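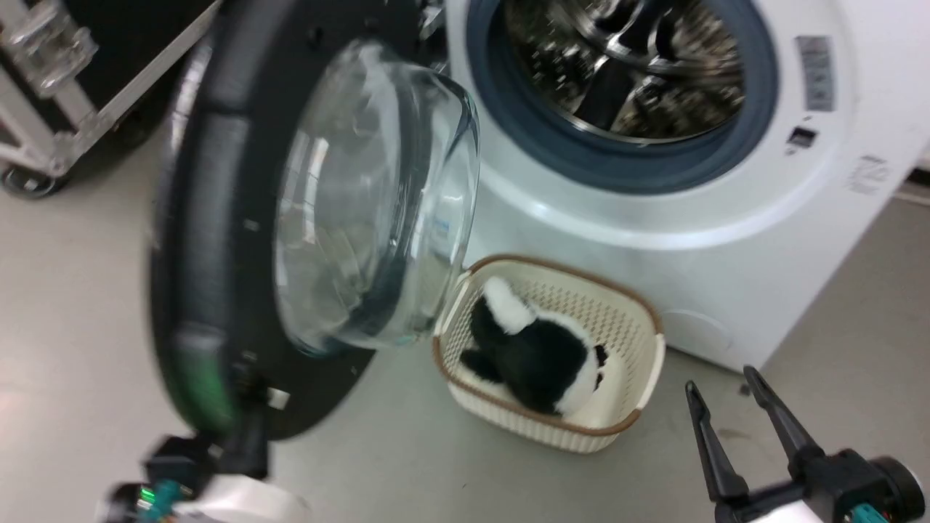 # Robichaud Laundry Set

Data card, revision 2, April 2019
Maintainer: Manon McKinnon
Shares 17 -- Comments 20

## Summary

The set holds 1,756 records of small household laundry loads at a front-loading washer: loading, unloading, and sorting into a basket. Each record is one item moved one time. Soft toys are included along with clothing and linens, and they have their own item class.

## Layout

records/ -- one file per record, plain text
items/ -- item list with class, fiber group and dry weight
sessions/ -- session notes as typed by the operator
CHANGES -- revision history

Files are UTF-8 with Unix line endings. Empty fields are written as a single hyphen.

## Fields

item_id: matches an entry in items/
class: garment, linen, sock, plush, other
from: drum, basket, floor
to: drum, basket, floor
door: open, part, shut
snag: y or n
note: free text, usually empty

"door" is the state at the start of the move. "part" covers any angle at which the basket cannot stand directly in front of the opening. A door swung fully back is "open".

"snag" is y if the item caught on the door seal, the latch or the basket rim. Items that caught and came free without help are still y.

## Item classes

Plush covers any stuffed toy, whatever its outer fabric. Dry weight is taken before the first session and not repeated. A toy with a sewn-in battery box is "other" and is never paired with "to: drum".

Socks are entered singly. The Prostari sheets used before revision 2 entered them in pairs; those rows were split by hand and carry "split" in the note field.

Pillowcases are linen. Mesh bags are "other", and the contents of a closed bag are not entered separately.

## Session procedure

1. Open the door fully.
2. Set the basket on the floor in front of the washer.
3. Move items one at a time. Two items that come out tangled get two rows with the same timestamp.
4. Check the fold of the door seal for small items before closing the session.
5. Record the final location of every item on the session list.

The Jarnus washer sessions have no step 4. Socks missing from those lists should be treated as unresolved, not as lost.

## Known problems

- Session 17 has no start time.
- In 400 rows, "from" was filled in after the session from the operator's notes. They are marked "late".
- Dry weights from the Dririne scale are in ounces. All others are in grams. Conversion is planned for September.
- "floor" does not separate a dropped item from one placed there on purpose.

## Changes

Revision 2: socks split, plush separated from "other", door field added.
Revision 1: first release.

Corrections go to the maintainer, with the record number in the subject line.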